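Kitchen and Break Area Walkthrough: Clondell Building, Second Floor
Month: April
Walked by: Deisy Marulanda
With: Bevan Wihongi (facilities)

Marks used: OK = meets the standard. FIX = needs work, see comment. N/A = not present on this floor.

REFRIGERATION

Refrigerator at 40 °F or below: OK
Thermometer on the middle shelf. Read at the start and end of the walk.

Raw meat stored on the bottom shelf: OK

Opened food labeled and dated: FIX
Several containers on the door had no date. Thrown out during the walk. The marker that used to hang from the handle is gone, so please order a replacement.

Door seals clean and closing fully: FIX
Lower seal on the left unit is torn near the hinge. Bevan has the part number and will order from Zullau.

FOOD PREPARATION

Counters and tables cleaned before use: OK

Separate cutting boards for raw and ready-to-eat food: OK
The board for raw meat is badly scored. Still usable, but replace it at the next supply order.

Cooked and ready-to-eat items kept off bare surfaces: OK
Plates are kept on the open shelf and are easy to reach.

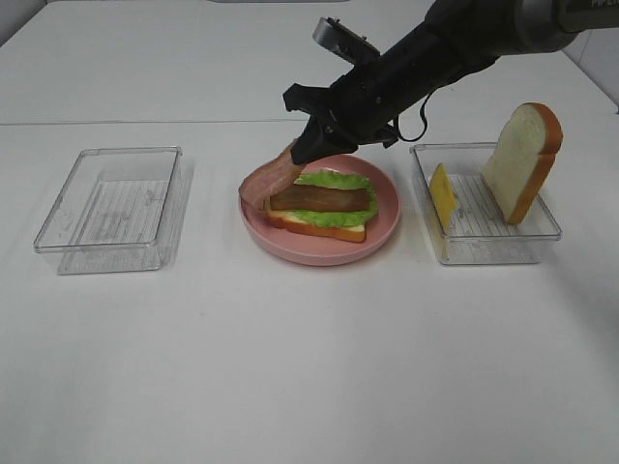
Food preparation: partly assembled meat and lettuce sandwich on a pink plate.

Hand sink stocked with soap and paper towels: FIX
Soap was fine. Towel dispenser was empty at 2 p.m. and the refill key could not be found. Rutilio Rosales has the spare.

Hands washed for 20 seconds, sign posted at sink: OK
Sign is faded but readable.

CLEANING SUPPLIES

Chemicals stored away from food: FIX
Degreaser was on the shelf with the cooking oil. Moved to the cabinet under the mop sink. Same comment as the last walk.

Spray bottles labeled: OK

Sanitizer test strips in date: OK

FIRE AND ELECTRICAL

Extinguisher charged, tagged and not blocked: FIX
Charged and tagged. Recycling bin was parked in front of it. Bin moved to the hall side of the door.

Toaster and kettle cords undamaged: OK

Outlets near the sink have working GFCI: OK
Tested with the button, both reset.

Range hood filter clean: N/A

FLOORS AND EXITS

Floor dry, mats flat: FIX
Mat by the dishwasher curls at one corner. Turned over for now.

Exit door opens freely: OK

FOLLOW-UP

Fixes are due within 5 working days, except the door seal, which depends on delivery. Send photos of finished items to Deisy. Ditte Briem will recheck the chemical storage on Monday and sign this sheet.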